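My pre-release checklist for an R package, with comments

I maintain Irkum, a smallish R package for reshaping survey tables, and I have a text file called CHECK that I go through before every release. A few people asked for it after I mentioned it on the Stallow users list, so I've cleaned it up and put it online. The comments are mine and they're the part I'd read if I were you. Take what you like!

The tick marks are from the May release. OK means it passed the first time, FIXED means I had to do something, and SKIPPED means exactly that.

1. Before touching anything

[OK] Working folder is clean, nothing uncommitted.
Comment: I used to skip this and then wonder which of my edits had broken the build. If there's stuff lying around, commit it or throw it out.

[OK] All open branches are merged or parked.

[FIXED] R and the build tools are up to date.
Comment: My laptop was a version behind. The update took most of my coffee break and then asked me to reinstall half my library, so start this before you're in a hurry.

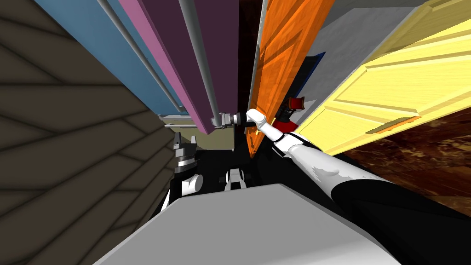 2. Help files

[FIXED] Every exported function has a help page.
Comment: 96 exported functions now, and 92 of them had a proper page when I ran the check. The others were little helper functions I'd exported in a rush (my own fault) with a title and nothing else. I wrote real pages for two and stopped exporting the other two, and I doubt they'll be missed. If you find yourself struggling to write a help page for something, have a think about whether users should be calling it at all.

[OK] Every argument is described.
Comment: The automatic check catches arguments you forgot completely. It can't catch the ones where you wrote "x: the x value". I read through those by eye, usually with the radio on.

[FIXED] Examples run from a fresh session.
Comment: Fresh means fresh! Close everything, open R with nothing loaded, and run them there. One of mine worked only when I'd loaded my plotting code earlier in the day. A user would have pasted it in and gotten a "could not find function" error on their very first try, and that's a miserable way to meet a package.

[OK] Links between help pages go somewhere.

[OK] Each page has a "see also" line where it makes sense.
Comment: This sounds like fluff, but it's how I learn other people's packages. I land on the wrong function, and the see-also line takes me to the right one.

3. Tests

[OK] All tests pass on my own machine.

[FIXED] All tests pass on the other systems.
Comment: I send the build to Geraghty, the shared build server a few of us chip in for, and it runs the tests on Windows and Linux. Windows failed. It was a sorting thing – capital letters came out in a different order there, so a table I was comparing row by row no longer matched. I now set the sort order inside the test. If your tests compare sorted text, go look at them today, it'll save you an evening.

[OK] Tests run with warnings turned into errors.
Comment: Annoying, and worth it. Most of my warnings have been about something that turned into a real error a year later.

[SKIPPED] Tests for the old import function.
Comment: It's going away in the next version and I've lost patience with it. I know, I know.

[OK] No test needs the internet, or if it does, it skips itself politely when there isn't any.

4. Packages I depend on

[OK] Every package listed as needed is really used.
Comment: Search your code for each name. I once carried a package around for ages for the sake of a single function, which I then replaced with four lines of base R.

[FIXED] Minimum versions are honest.
Comment: I'd written that Irkum works with an old version of a table package, but I'd started using an argument that came in later. The only way to be sure is to install the old version in a separate library and run everything against it. Tedious, but it's the sort of thing people report to you in a slightly cross email otherwise.

[OK] Optional packages are really optional.
Comment: Uninstall them, run the checks, see what falls over. Your function should stop with a message saying what to install.

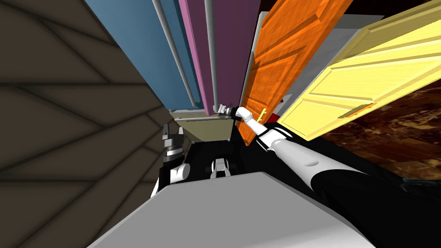
While I'm on the subject of messages, please read your own error messages out loud once per release. I found one that said "invalid input in input" and I have no memory of writing it. It now says which column is the problem and what kind of column was expected, and I'm quite proud of it.

5. Things users will see first

[OK] News file is written, in plain words.
Comment: I put anything that could break someone's script at the very top. New features can wait a paragraph.

[FIXED] Readme example matches the current output.
Comment: The printed table had changed layout and the readme still showed the old one. I rebuild it from source now, so it shouldn't drift again.

[OK] Version number bumped.

[OK] Spelling check run.
Comment: It flags every function name and my own last name, so I keep a word list in the package folder. Add to it as you go along or you'll start ignoring the whole report, like I did.

[OK] Title and description read like something you'd find in a search.
Comment: Think about what someone would type if they'd never heard of your package. Mine used to say "tools for working with data", which, well, good luck finding that! It says "reshape and label survey tables" now.

6. Last look

[OK] Full check on the built file, the one you're going to upload, with no errors and no warnings.
Comment: Run it on the built file and not on the folder. They aren't the same thing, and I've had a data file go missing between the two thanks to an overeager ignore list.

[OK] Notes from the check are explained in the submission comments.

[OK] Install the built file on a second computer and use it for ten minutes.
Comment: Do some real work with it, whatever you'd normally do. I cleaned up a small survey and spotted a label in the wrong place.

[FIXED] Tag the release.
Comment: I forgot, remembered after dinner, and tagged the wrong commit. It's right now. If you pulled the tag that same evening, delete your copy and fetch it again.

The plain version of the file, without my chatter, is in the Irkum source under tools. If you've got a line you think I should add, open an issue there and I'll try it out on the next release.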